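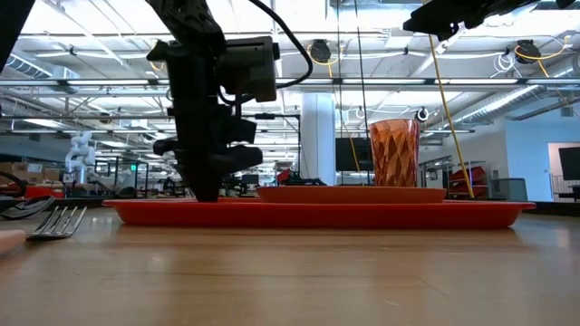
**Ticket 1361: Label printer skips every third label after roll change**
Status: open, waiting for customer

**First message**

Good morning. We have the Lukden desktop label printer in our packing room, connected by USB to the order computer. Since we changed to a new roll, it prints two labels correctly and then pushes out one blank. After this the next label starts too low, so the last line of the address is missing. The program is Adoler, same version as before. I did not change any setting that I know.

What I have tried already:

- turned the printer off, waited, turned it on again
- cleaned the print head with the alcohol pen
- printed from a different computer (same result)
- put the old roll back. There were only 6 labels left on it, but all of them came out good.

The new rolls are from Brolletti. We bought a box of 20, so I hope very much that they can be used.

**Reply from support**

Thank you for the clear list. Because the old roll prints well, we think the printer is healthy and the gap sensor does not read the new paper correctly. Please do the following:

1. Open the cover and check that the paper guides touch the roll lightly on both sides.
2. Close the cover, hold the feed button until the light blinks, then release. The printer will feed a few labels while it measures.
3. In Adoler, open Page Setup and compare the gap value with the number printed on the roll box.
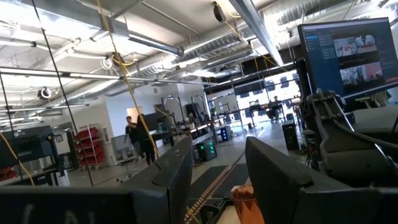 Does the calibration delete our saved label templates?

The templates are stored in Adoler on the computer, and calibration changes only the paper values inside the printer. You will find them all in the same place afterwards.

**Second message, 14:10**

I did the steps. The guides were a little loose on the left side, I corrected it. The printer fed four labels and the light became green. The gap on the box is 3 mm, but in Page Setup it was written 2 mm, so I changed it.

Now the result is better but not perfect. The blank labels are gone. The text is still too low by one line when the printer was sleeping for a long time, and only on the first label. I tested it after lunch and it was the same.

**Reply from support**

The first label problem is known to us from another customer, Bhattacharjee, with the same printer model. For them it helped to set "Feed on wake" to Off in the printer driver (not in Adoler). Please change this, let the printer sleep one hour, and print a single label. If the text is still low, send us the configuration page: hold feed and power together until it prints.

**Third message, 16:45**

The setting is now Off. I will leave the printer alone until tomorrow morning and write the result here. Please keep the ticket open.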